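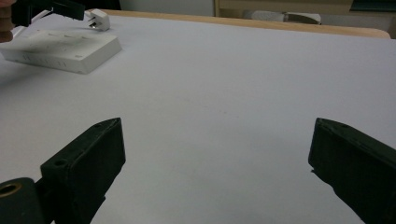 Rapport de projet — Équiper un poste de préhension avec 2000 euros
Sixten Aasen et Jinlong Dong
Projet semestriel, option robotique

1. Le point de départ

Quand on nous a confié le projet Skokeo, on s'imaginait déjà en train de programmer des trajectoires. Notre encadrante nous a tout de suite ramenés sur terre : avant de programmer quoi que ce soit, il fallait décider quoi acheter, chez qui, dans quel ordre, et faire tenir le tout dans une enveloppe de 2000 euros. Le labo fournissait la table et un ordinateur. Le reste était à notre charge, et franchement, on s'est pris au jeu beaucoup plus vite que prévu !

Le but du poste est d'enregistrer des gestes de saisie sur des objets de bureau avec des pinces tenues à la main, puis de s'en servir pour entraîner un bras que le département achètera l'an prochain. Ce calendrier en deux temps a pesé sur tous nos choix : chaque pièce commandée cette année doit pouvoir resservir sur le bras.

2. Ce qu'il fallait chiffrer

On a commencé par une liste beaucoup trop longue (Jinlong voulait un plateau tournant, Sixten deux capteurs d'effort). Après une après-midi de tri, il restait les pinces, les caméras et leurs fixations, l'alimentation électrique et le stockage des données.

Pour les pinces, on a comparé trois solutions. Le modèle complet de chez Jistberg arrive monté et étalonné, mais une paire mangeait presque toute l'enveloppe. Le kit Amum est vendu 189 euros pièce, visserie et pivots compris, et il se monte en une soirée. La dernière option consistait à tout imprimer nous-mêmes à partir de plans libres : très tentant, sauf que l'imprimante de l'atelier était réservée jusqu'en juin. On a pris 2 kits Amum, soit 378 euros, et on ne regrette pas du tout. Les doigts se démontent avec une seule clé, et on peut commander uniquement ceux qui s'usent.

3. Le poste oublié : l'électricité

Notre premier tableau ne contenait aucune ligne pour les prises, les adaptateurs et les câbles. Erreur classique, paraît-il. En mettant bout à bout un bloc d'alimentation correct, les chargeurs, les rallonges et un hub USB alimenté, on est arrivés à 148 euros chez Lavoie. Ce n'est pas énorme, mais cette somme a fait sauter la troisième caméra du devis.

Du coup, on a pris l'habitude de noter à côté de chaque appareil la tension, le type de prise, la longueur du cordon et l'endroit où il se branche. Cette colonne est devenue la plus utile du tableur. On a aussi fait des chargeurs et des petits adaptateurs des objets à saisir à part entière : ils ne coûtent rien de plus, ils sont pénibles à attraper proprement, et un cordon souple pose de vraies questions de manipulation.

4. L'ordre des achats

On a passé trois commandes au lieu d'une. D'abord les pinces, pour mesurer l'ouverture réelle des doigts avant de choisir les objets. Ensuite les caméras et l'électricité. Le stockage en dernier, une fois connu le poids d'une heure d'enregistrement. Les frais de port ont augmenté un peu, mais on a évité un disque trop petit — et ça, on en est assez fiers.

5. Pour l'équipe suivante

Gardez une réserve. La nôtre était trop mince et la moindre vis manquante devenait un sujet de réunion. Demandez les délais par écrit, surtout pour les pièces détachées. Et prévoyez une ligne pour un revêtement de table : le plateau blanc est agréable pour le contraste, mais il se marque, et on aimerait tester un tapis mat clair avant l'arrivée du bras.

Le tableur complet, avec les devis refusés, est déposé sur l'espace du cours dans le dossier Skokeo.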